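We use cookies to remember your preferences and count visits. Accept | Manage settings

March
Posted by Radek Trnka

The town of Ellery has a library with 85 parking spaces, a heated book drop and a used book sale every spring, and I have now lost three years of shelf space to the last of these. This year I went in with a plan. I had a canvas bag with one strap already going, twenty dollars in ones, and a promise to my wife that I would bring home fewer books than I took out of the house. I took out none, so you can see the flaw.

The problem with me is that I don't read the books I own. I read the ones I borrow, because they have a date stamped in them and a mild threat attached. The ones I own just sit there getting more respectable. I have a history of salt that has been with me through two apartments and a house. I could tell you what color it is.

So in January I started a project, if you can call it that. Twenty minutes a night, my own shelves only, left to right, no skipping. My friend Trilok Katiyar does the same thing with his freezer, and he says the first month is mostly peas.

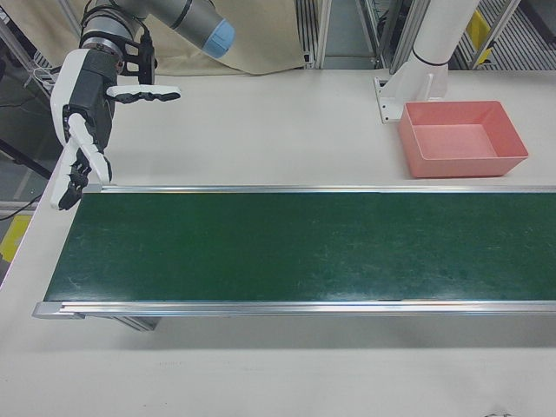

Left to right, no skipping

The top left of my shelves turns out to be where I put things when I was thirty and wanted to be seen with them. First up was a 600-page novel about a Norwegian surveyor. I gave it nine nights. He had not surveyed anything. I moved him to the box in the hall, which my wife has labeled "Probation" in what I think is a spirit of support.

After that came a paperback on container gardening (good, short, made me buy a pot), two thrillers with the same cover, and a cookbook from a restaurant called Marby that my cousin and I ate at once, and where I had the soup. I don't know why I own the cookbook. The soup isn't in it.

I read cookbooks straight through like novels now, thanks to the no-skipping rule, and I'll say this for them: things happen. Somebody browns an onion on page 12 and by page 14 there's a stew. The surveyor could have learned from that.

Then I hit the mysteries, which went fast, and I got cocky and started telling people at work about my system. That was a mistake. One guy asked how many pages I'd done, so of course I went home and added them up at the kitchen table with a calculator and a beer. It came to 2966. I had been saying 3000 all week. I have not corrected this with anyone, and I'd appreciate it if you didn't either. 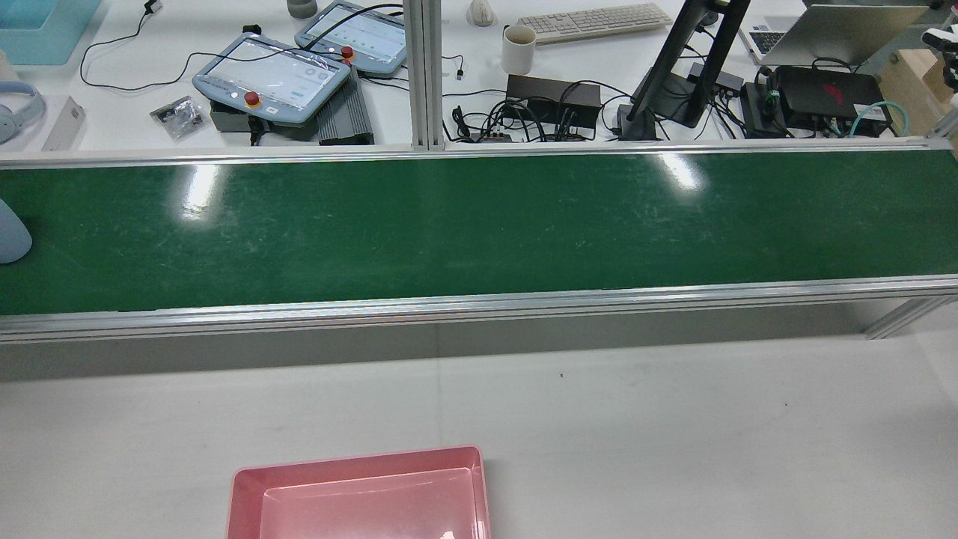

Anyway, the sale. I told myself I'd only look at the dollar table, and I did start there. The dollar table is where people's diets go. Past that it's travel guides to places as they were in 1994, and then a long run of the same five bestsellers that everybody in Ellery read in the same summer and gave away in the same fall. I felt nothing. I was very proud of myself.

Then I saw a second history of salt. Different author, much thinner, with a nice map in the front. I stood there and reasoned that if I read the thin one first I'd be warmed up for the thick one, and that this would save time overall. It was a dollar. The woman taking the money looked at it, looked at me, and asked if I was a chemist.

I also got a bird guide, a biography of a man who built lighthouses, and four more thrillers, one of which I'm fairly sure used to be mine. It has my kind of coffee ring on it.

The strap went in the parking lot. I put the whole lot on the bottom right shelf, where at my current rate I'll reach it in a couple of years, and the thin salt book is on the nightstand, which is technically cheating. I'm on chapter two. They've just found some salt.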